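風箱裡的一口氣：在瓦拉爾聽六角手風琴

文／本刊特約撰稿

Floltau 的演出開場前沒有報幕，燈也沒怎麼變。樂手從觀眾席側門走進來，坐下，其中一位把六角手風琴擱在左膝上，拉開風箱，先放出一個很低的長音。那個音大概誰都聽過類似的，像遠處有船，又像有人在隔壁房間嘆氣。可是它一直不停，慢慢長出第二個音、第三個音，等小提琴跟上來的時候，我前排的一個小孩已經站到椅子上去了。

我是衝著這個聲音來瓦拉爾（Varard）的。之前只在耳機裡聽過他們，聽得很熟，熟到哪一小節有人吸氣都知道。到了現場才明白耳機漏掉了多少東西：按鈕的咔嗒聲，皮風箱摺起來時那點沙沙的摩擦，還有低音簧片震動時地板傳到腳底的一陣麻。這些在唱片裡都有，只是要先在現場聽過一次，回去才找得到。

演出的地方叫舊糧倉，204 個座位，木頭樓板，舞台只比觀眾席高出一級台階。冬天屋裡燒著暖氣，樂手都抱怨太乾，簧片容易跑音，中場休息時後台有人拿著濕毛巾掛得到處都是。我覺得好玩極了！這種樂器對天氣的脾氣大得很，下雨天聲音發悶，乾冷天又發尖，跟它打交道的人說起濕度來，頭頭是道，像種葡萄的。

先說說這件樂器。六角手風琴（concertina）和大家熟悉的鍵盤手風琴是遠親，個頭小得多，兩隻手掌就能捧住，兩端是六角形的面板，上面排著圓圓的按鈕。英式的推和拉是同一個音，適合跑旋律；盎格魯式的推一個音、拉又一個音，所以天生帶著一股跳舞的勁頭，換風箱的方向就等於踩了一腳重拍。Floltau 用的兩種都有，還有一把二重奏式的，左手管低音，右手管高音，62 個按鈕擠在巴掌大的面板上，光是看樂手的小指頭往邊角上夠，我就替他捏一把汗。 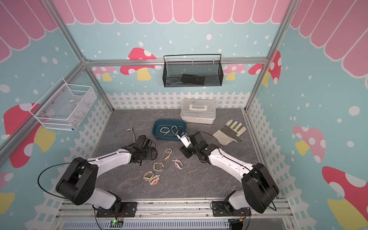
這把琴出自 Ní Bhriain 琴坊。琴坊在鎮子另一頭，過了橋往坡上走，門口沒有櫥窗，只有一塊漆得很厚的綠木板。我下午三點到，裡面暖洋洋的，一股蟲膠和羊皮的味道。工作檯上攤著還沒裝殼的機芯，銅簧片一片片插在燕尾形的槽裡，從旁邊看去像一朵張開的金屬花。

簧片是整件事的心臟。一片黃銅框，一條鋼舌，鋼舌一頭鉚死，另一頭懸著，氣流過來它就顫。調音就是拿銼刀在鋼舌上刮：刮舌尖，音變高；刮根部，音變低。每一下只去掉頭髮絲那麼一點點，然後裝回去，鼓風，聽，再拆下來。我看著師傅為一個降 B 來來回回折騰了好久，看得我脖子都酸了，他還興致勃勃地讓我聽差別。說真的，頭幾次我聽不出來，到後來忽然就聽見了，兩片簧之間那種細細的拍頻，嗡、嗡、嗡，越來越慢，最後停住，兩個音併成了一個。那一刻我差點鼓起掌來。

風箱又是另一門手藝。卡紙一張張裁好，用布做鉸鏈，邊角包上薄羊皮，摺數多一些，氣就長一些，但摺得太多琴身會軟，拉快曲時兩頭像在打架。琴坊的老款是六摺，Floltau 的樂手嫌不夠用，訂做時加到八摺。加這兩摺之後，那個開場的長音才撐得下來。我回頭再去聽他們早年的錄音，同一首曲子裡果然在半途換了一次風，很輕，像唱歌的人偷偷換氣。

訂一把這樣的琴要等很久，排在單子上的人也都不急。有人等待的時候先租一把練習琴，一租好幾年，等自己的琴做好了，反倒捨不得還。租出去的舊琴掛在牆邊一排，背帶磨得發亮，有一把的按鈕是後來換過的，顏色深淺不一。我借來拉了一下，拉出了一聲鴨叫。師傅很有禮貌，低頭去找他的銼刀。

再說回 Floltau 的新專輯。唱片由 Zuveo 發行，是個專做小型原聲樂隊的廠牌，封套素得很，內頁卻印了每首曲子的來歷：哪一支是從舞會上學來的，哪一支是在渡輪上寫的，哪一支錄了又錄，最後用的還是頭一遍。整張 39 分鐘，我一般會一口氣聽完再從頭來。

開頭一首是慢板，六角手風琴獨奏，收音擺得很近，聽得見指甲碰到面板。接下來那組里爾舞曲完全是另一副面孔，小提琴和木笛搶著往前衝，盎格魯琴在底下用和弦墊著，每到段落末尾就短促地頂一下，頂得人坐不住。我最喜歡的是 B 面中段那首華爾滋，旋律其實簡單得很，唱兩遍就能記住，妙在第三遍：二重奏琴的左手悄悄把低音往下挪了半步，整首曲子的光線就變了，好像有人把窗簾拉開一道縫。現場演這一段的時候，吉他手乾脆停下來不彈，笑瞇瞇地聽。

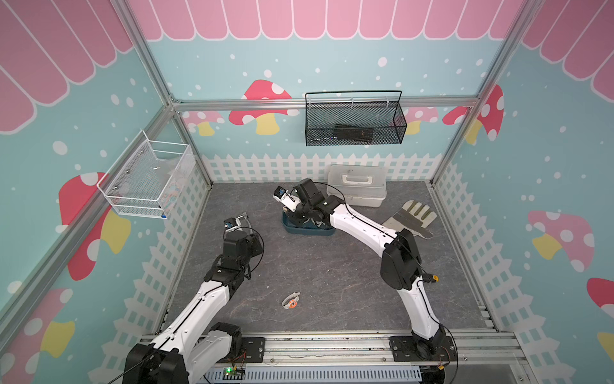 印有紅白斑點蘑菇與白色柵欄的背景牆，前方是兩條黑白相間的機械臂。

錄音的辦法也值得說一說。他們沒有分軌，全隊圍坐成一圈，中間架一對話筒，誰聲音大了就把椅子往後挪。聽起來很土，做起來講究得要命，六角手風琴的聲音從左右兩端出來，樂手身體一轉，聲像就跟著跑。於是他們在地上貼了膠帶，標出膝蓋該朝哪個方向。有一首曲子裡，琴聲從左邊慢慢移到中間，那是樂手拉著拉著忘了形，自己轉過去的，大家聽完回放都說留著吧。

我也喜歡他們對老曲子的態度。有些樂隊一碰傳統曲目就小心翼翼，像在搬瓷器；另一些恨不得塞滿電子鼓。Floltau 兩樣都不太沾，他們會為了一個裝飾音去翻好幾個版本，挑中一個之後，又放心大膽地給它換和聲。有一首進行曲原本是給走路的人配步子的，他們放慢到幾乎走不動，再讓低音大提琴用弓拉出長長的持續音，我頭一次聽的時候根本沒認出來，聽到第二段才「啊」了一聲。

演出之後照例有場子。樂手把琴盒搬到隔壁的酒館，誰帶了樂器誰就坐下，一曲接一曲，調子報得極快，「D 調，然後 G，最後回來」，話音沒落已經開始了。規矩是有的：新來的先聽一輪；別人起頭的曲子，不熟就輕輕跟；斑鳩琴一次最好別超過一把。我沒有樂器，分到的任務是看住桌上的酒杯，免得被小提琴弓掃下去。快到午夜的時候，有個看上去還在念中學的女孩抱著租來的練習琴，起了一支很快的吉格，第一遍有點抖，第二遍全桌都跟上來了，腳在地板上跺得轟隆隆響，酒館老闆乾脆把唱機的插頭拔了。

想入門的讀者，我的建議很簡單：先找 Floltau 這張新唱片的慢板聽，用音箱，音量開得比平常大一點點。喜歡的話再聽里爾舞曲。要是聽完手癢，可以從三十個按鈕的盎格魯琴開始，C／G 調的最常見，曲譜也多。頭一個月別管曲子，光練推拉換向，把風箱拉得平平穩穩，能讓一個音從弱到強再回到弱，中間不打顫，就已經很像樣了。也別把琴放在暖氣片旁邊，更別抓著一頭提起來，那樣風箱會被自己的重量扯開。

舊糧倉的冬季演出從十二月排到開春，晚上八點開場，門口就能買票，坐後排其實聽得更勻。Floltau 還會在這個季度回來再演一場，曲目換掉一半，聽說那把二重奏琴會有一首新的獨奏。Ní Bhriain 琴坊下午開門，進去之前敲兩下那塊綠木板，裡面要是正在調音，就稍等一會兒再敲。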